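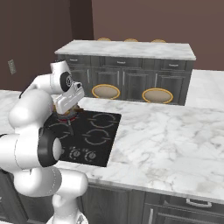 This week I finally set up the kitchen cell again in our simulator, after the update on Thursday had moved the arm base. The white arm was 4 centimeters too near to the cooktop, and so every approach to the back-left burner ended with a joint limit warning.

First I put the base back to the old position from the Rustari config file. Then I measured the tool offset again, with the gripper pointing down, and I repeated it on each burner. I saved the result as Pudden 41, the old one was 33.

One thing I want to write down for myself: the control knobs must be reset before each run. If not, the burner stays on from the last run and the log becomes difficult to read.

Tomorrow I will leave 60 runs overnight and check the wrist joint in the morning.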